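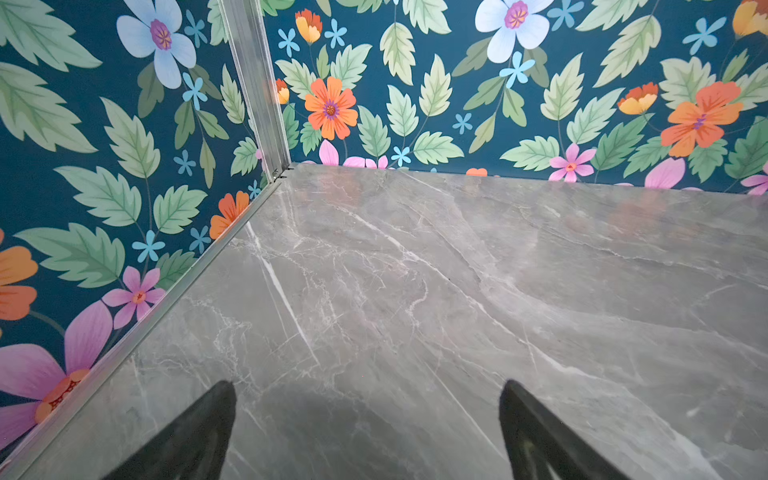
2 min read

Wallpaper and Trim Installer, Small Enclosures
Etireo, Zotulville workshop

Etireo builds small enclosed display spaces with papered walls and polished floors. We are hiring one installer for the finishing bench. The post is full time, 40 hours a week, with a 7:00 a.m. start.

Work covered
Hanging patterned paper on panels, mostly large florals on dark backgrounds such as deep teal. Matching the pattern across an inside corner. Fitting aluminum corner posts and the narrow trim strip between wall and floor. Laying marble-patterned floors with a glossy finish and cleaning them before handover.

Tolerances are set per job sheet. Leaves and flower heads must line up at the far wall. Adhesive marks on a glossy floor are grounds for rework.

Requirements
Two years of paperhanging, cabinet work or sign making. Able to read a cut list and miter light aluminum section. Own knife and straightedge; other tools are supplied.

Current load
The Mistier order runs to 102 units, of which 24 are still to be papered. Uçar panels start in July.

Trial
Applicants paper one corner and fit one post at the bench. Trials are paid and held on Tuesday mornings.

To apply, send a work history and photos of two finished corners to the Zotulville office, reference 2000.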